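Writing for Young Readers
Handout 4: Dialogue that carries the story
Tutor: Hye-jin Han

Before the session please read the first chapter of your own draft aloud, all of it, and mark each place where your tongue stops. We will need these marks in the second half.

1. Where we are

In February we worked on the opening page and on the question of who is telling the story. Most of you have now chosen between first person and close third person. A few drafts still change between them in the middle of a chapter. Please repair this before you work on the dialogue, for the speech of the other characters will sound different depending on who is listening to it.

All examples below come from "The Hendden Ferry", the practice story we are using this term. To remind you: Layug is eleven and new in the village. Teller is her cousin, one year older, and he believes that he knows everything about boats. Mrs Calier keeps the ticket office. The story is for readers between eight and eleven.

2. What a line of speech should do

In a book for adults, two people may talk for three pages about the weather and the reader will wait. A reader of nine does not wait so long. I ask you to check each line of speech with one question: if I take it out, does anything become different on the page?

Look at this first version.

"Hello, Teller," said Layug.
"Hello, Layug," said Teller. "How are you?"
"I am fine. Are you going to the ferry?"
"Yes, I am going to the ferry. Do you want to come?"
"Yes, please," said Layug.

It is correct and it is polite. We learn that there is a ferry and that both of them will go. Now the second version.

"You can't wear those," said Teller.
Layug looked at her shoes. "Why not?"
"The ferry leaks."
"Your mum said it didn't."
"My mum sits at the front."

The number of lines is the same. We still learn that they are going, although no one says it. We also learn that Teller likes to give orders, that Layug listens to what adults say and remembers it, and that there may be a problem with the boat. Children reading this will want to see whether the ferry leaks or not.

3. Said, asked, and the others

Many of us were taught at school to avoid "said". We received lists with "exclaimed", "retorted", "chuckled" and so on. I was taught this too, in two languages, and it took me years to stop.

For this course please follow these rules.

a) Use "said" in most cases. The reader's eye passes over it.
b) Use "asked" if you like, but the question mark has already done the work.
c) Use "whispered" and "shouted" when the loudness matters to the story.
d) Do not use a verb that is not a way of speaking. A person cannot smile a sentence. Write: Teller smiled. "It's only water."
e) When only two people speak, you can leave out the tag for some lines. After 4 lines without a tag, the reader begins to count backwards. Give a name again before this happens.

Aoife Ó Briain, who took this group last year, allowed one "muttered" per chapter. I will keep her rule.

4. Small actions between the lines

An action can replace a tag and can also show a feeling that the character does not want to name. In the ticket office scene, Mrs Calier is asked about the leak. She could answer "I am worried about it." In the present draft she straightens the tickets, which were already straight, and says that the two o'clock is always on time.

Be careful with actions which belong to every character in every book: shrugging, sighing, nodding, rolling the eyes. I found 19 nods in one chapter last term. Choose an action that needs the place where the characters are. On a ferry there are ropes, wet benches, a rail with old paint that comes off under the nails. In a kitchen there is always something to hold.
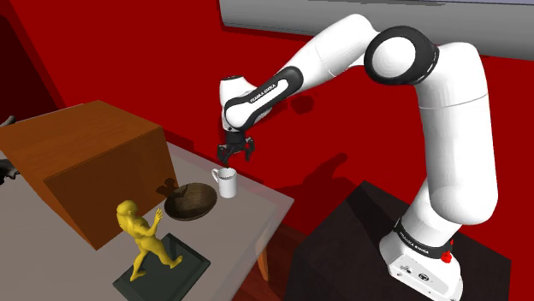

5. How children speak

Do not try to copy the newest words from the playground. They are old before the book is printed, and an adult who uses them wrongly is noticed at once. The rhythm will help you more. Children interrupt. They answer the question before the last one. They return to a matter that the adults thought was closed:

"And that is why we are staying here until the summer," said her father.
Layug thought about it.
"But who's feeding the fish?"

Contractions are important, and I say this especially to those of us who learned English from books. "I do not want to go" is a strong refusal or a robot. "I don't want to go" is a child. Keep the full form for the one moment when the character is truly angry - then it has force.

6. Exercise for the session (20 minutes)

Write a conversation between Layug and Teller on the ferry. One of them has lost the return tickets and does not want to say so. The word "ticket" must not appear. No adverbs after "said". Exchange your page with your neighbour, and let the neighbour tell you who has lost the tickets. If the neighbour cannot tell, look again at the actions.

7. Homework

Choose one scene with speech from your own draft and rewrite it, not more than 800 words. Bring both versions on paper, with double spacing and a wide margin on the right. Write the name of your viewpoint character at the top. Those who write in verse may bring a scene of one page and should speak to me first about the line breaks.

Next handout: chapter endings.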